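Rec hockey > League Talk > Three goalies, two teams?

slapdash5
Okay so our summer league is down to 3 goalies for the whole division and the Suris guys want to rotate them by draw before every game. I play for Damine and we've had the same goalie since the league started, so yes, I'm biased. But a draw?? We'd find out who's in net when we get to the rink. Has anybody played in a league that does this?

kermani_line2
We did it for a season at Kermani and it was fine. You get a good one, you get a bad one, it evens out. The games were closer too. I think we lost 2 games by more than a couple goals all summer, and one of those was because half our bench was at a wedding.

slapdash5
Fine for you maybe. Our goalie pays full dues and now she might get told to sit in July when she's booked her shifts around our schedule. She's the one who'd quit over it, and then you've got two goalies and a bigger problem.

fistia_dman
Agree with slapdash. Goalies aren't pucks, you can't just toss them out of a bucket. At Fistia we let them pick their team and the other side can borrow one if theirs is out. Text by 5 the night of the game or you play with a shooter tutor in net (done it, awful, lost on purpose by the end).

kermani_line2
And what happens when the best goalie in the division picks the best team every year? Because that's what you have now. Go look at the standings lol

slapdash5
Ha, okay, we did win it last year. I'll give you that one. Still don't like the draw.

I've been half reading this thread and half doing other stuff all evening, so sorry if I missed a reply. Anyway I called Shahla Karimi, who does the schedule, and she says it isn't decided. She wants every captain to send her a yes or no before the July games go up.

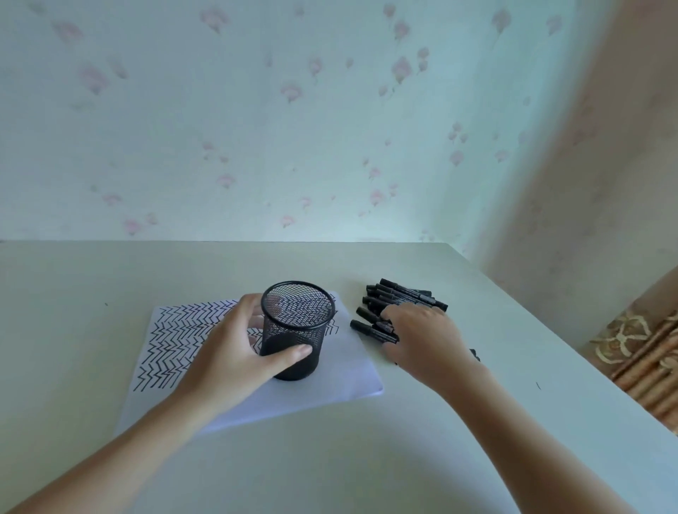
Zigzags, my table, tonight.

She also said the late ice is staying, so if you were hoping the 10:40 slot would go away, sorry! That one bugs me more than the goalie thing if I'm being fair. I get home wide awake and then I'm useless at work.

fistia_dman
The late slot is the only one I can make, leave it alone please

old1013
Long time reader. I was a goalie for years, so maybe ask us? I'd have been fine with a draw if you waived my dues. Pads cost a fortune and skaters never chip in. Make it free for goalies and you'll have 5 of them by August, and you can all stop fighting over three.

kermani_line2
I'd vote for that. Skaters pay a little more each, who cares.

fistia_dman
I care a bit. We already went up last year. But I'd pay it over the shooter tutor.

slapdash5
old1013 that's a way better idea than the draw. I'm going to put it in my note to Shahla and vote no on the rotation. Kermani, are you still a yes?

kermani_line2
Still a yes. Free goalies AND the draw. See you on the ice.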